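Wuvar hand-held gripper pair, worth the money?

divina_m
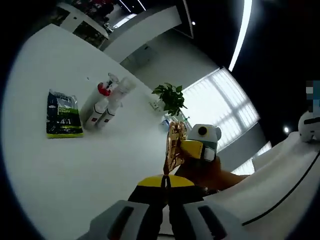
We've had the Wuvar pair on trial at work since August and I've got to say yes or no to buying them soon, so I'm after opinions from anyone who's lived with a set. You hold one in each hand, do the job yourself and it records the lot for training an arm later. Ours are the yellow and black ones and I like them more than I expected! Crinkly stuff is my main worry (we pack snacks and small household bits) and the thin black finger gets a decent pinch on a gold foil packet, even with the second gripper right up beside it. Price is 800 for the pair, plus 9 a month for the software.

sihansong
Had mine since spring. Grip is lovely, wrist ache is not. I can do 127 goes at a task before I want a lie down, and my colleague gives up well before that.

flemwood_jim
800 is daft for what you get. We went with the Farden kit, which is heavier but you can get spare fingers without waiting weeks for them. Foil was fine on that too.

divina_m
Jim, did the Farden manage spray bottles? We've a couple of white ones on the table to try next and I'm not sure how the trigger heads will go.

flemwood_jim
Lying down, yes. Standing up they tipped over a lot.

wenjie_d
Don't agree about the Farden, sorry. I sent ours back, the lens fogged and support took ages to answer. With the Wuvar I recorded 111 runs and only binned a handful, mostly my own clumsiness. I'd haggle on the monthly fee though, they dropped it for us when we asked.

sihansong
Wait, they dropped it?? I'm still paying!

divina_m
Right, I'm emailing them this afternoon. Will try the bottles first and post how I get on.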